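4.2 公開日における遠隔操作デモンストレーション

前節で述べた操作環境を研究室の外の方々にも触れていただく機会として、7月の施設公開日に、Windedgate棟の一階で半日のデモンストレーションを行った。当日は近隣の小中学生とその保護者、共同研究先であるGreenbergの技術者の方々、それに通りがかりに足を止めてくださった方まで、受付票の集計で567名の来場があり、準備にあたった者としてはたいへんありがたく、またいくらか慌ただしい一日となった。

公開にあたっては、実機の前に人が集まりすぎることを避けるため、体験はすべてシミュレータOtoraの上で行うこととした。来場者は椅子に腰かけ、両手に操作具を持ち、画面の中のロボットハンドを動かす。課題は皿の上の果物を箱に移すという、ごく素朴なものである。素朴ではあるが、初めて触れる方にとっては指を閉じる頃合いがなかなかつかめないようで、付き添いの保護者のほうが熱心になり、もう一度やらせてほしいと列に並び直される場面も見られた。こうした反応は、筆者らが日頃の実験ではつい見過ごしている操作感の粗さを、あらためて教えてくれるものであった。

体験者のうち、記録の利用に同意をいただいたのは70名である。このうち制限時間内に果物を箱へ移せた方は42名、途中で取り落とすなどして終えられなかった方は28名であった。所要時間の中央値は37秒で、研究室の熟練者と比べればもちろん長いものの、事前の説明が口頭でほんの一、二分であったことを思えば、筆者らの予想よりもずいぶん良い結果といえる。なお、接触の強さを色で知らせる表示機能Hotnessは、画面がにぎやかになりすぎるという事前の指摘を受けて、当日は切っておいた。

課題の場面を図7に示す。黒い多指ハンドは皿の上のバナナのすぐ脇にあり、移し先となる段ボール箱は口を開けて手前の床に置かれている。皿と箱のあいだには別の箱のふたが立っているため、手をまっすぐ横へ運ぶのではなく、いったん持ち上げて越えさせるよう案内した。
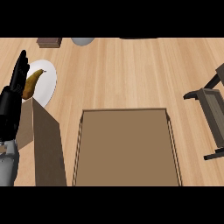
図7　公開日の体験課題（Otoraによるシミュレーション画面）。左がロボットハンドと皿の上のバナナ、中央が開いた段ボール箱。

体験後に寄せられた感想で最も多かったのは、奥行きがわかりにくいというものであった。とくに箱の縁の高さを見誤り、手前で指を開いてしまう例が目立った。床に手の影を濃く落とす、箱の縁に目印を付けるといった提案もいただいており、前者についてはすでに試作を始めている。次節では、これらの意見をもとに改めた表示方法と、その比較実験について述べる。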